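**Pasus planner: right arm stalls over bin, "no valid grasp"**
Opened 16/11/2023 by Wyn Lloyd. Assigned: Kirsty Lamont
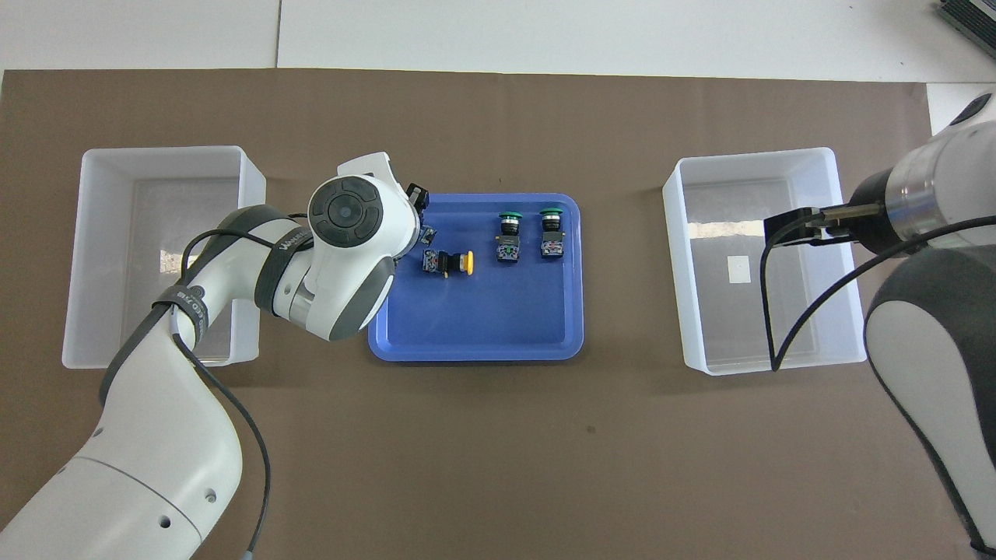 Stulari 2.11 stalls the right arm on the switch sort and logs `no valid grasp`. Release notes say this was fixed in 2.10. I have my doubts. The planner blames perception, so I checked what it had to work with: two green buttons standing upright in the blue tray and a yellow one lying on its side, none of them hard to find. The right gripper, meanwhile, is hanging over the right bin, where the only thing on the floor is a small white label or card.

**Tried so far**

- Restarted the planner. Same stall.
- Lowered the grasp score threshold. Same stall, more log spam.
- Replayed the run in Gumik with the left arm disabled. Cleared 13 picks without complaint.

**Kirsty:** Could be glare. There's a bright reflection on the back wall inside that bin, and the depth filter hates it.

**Wyn:** Maybe, but then why does the replay pass on the same depth data? I'd look at the arm lockout first. Left wrist is over the tray — I think the planner marks the whole tray as taken and reports it as a grasp failure.

**Kirsty:** Morrison branch logs lockouts separately. Try that before touching the filter.

**Wyn:** Building now. Not closing this on one good run.

Status: open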